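Sanville Home Help > Walls and Paint > Hanging things

Will one piece of tape at the top really hold a big sheet of paper on a painted wall panel?

Asked by Encarnación Garrido

I want a large sheet of plain paper up on a panel in the back room so I can mark out a grid of points on it. The panel is painted cream and I'd like it to stay that way. My brother-in-law swears by a single bit of clear tape at top center. I have my doubts. The paper is heavy stuff cut from a Cedum roll, and the last sheet I hung was on the floor by morning. Do I need the Imrie mounting strips everyone pushes? They want 219 for a box of them at the hardware place here, in our money, and I can't see what they do that tape doesn't.

3 answers

Trultard
Use the strips. Never had a problem. Tape is for envelopes.

Dayana Huamán
I wouldn't buy the strips until you've tried something cheaper. "Removable" on the box means removable from whatever wall they tested, and I've lost paint to two brands that promised otherwise.

I also don't believe one piece of tape is enough for heavy paper off a roll. The curl is what beats you, more than the weight. What I do:

1. Unroll the sheet face down and leave it under books overnight. People say an hour will do. It didn't for me.
2. Draw a light pencil line down the middle before it goes up. Much easier on a table than on a wall, and you can hang the sheet by it.
3. Put a small piece of translucent tape at top center, right over the line, and let the sheet hang. Leave some panel showing at the top and down both sides so you can judge whether it's straight.

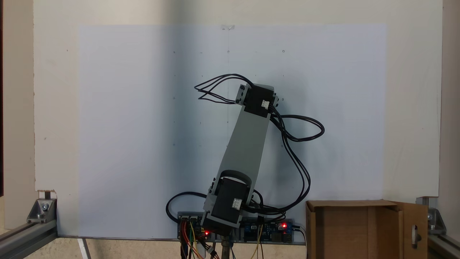 4. Tape the bottom corners if they lift. Try the tape somewhere hidden first – behind a door, say – and peel it after a day.

Mark your dots last. If you mark first and then rehang the sheet, don't trust the grid without measuring it again.

Comment from Encarnación Garrido
Overnight under books it is. Still not convinced about the top tape, so I'm putting on a second piece.

Cedar_and_oak
What kind of paint? Flat paint peels if you look at it wrong. Mine did in October.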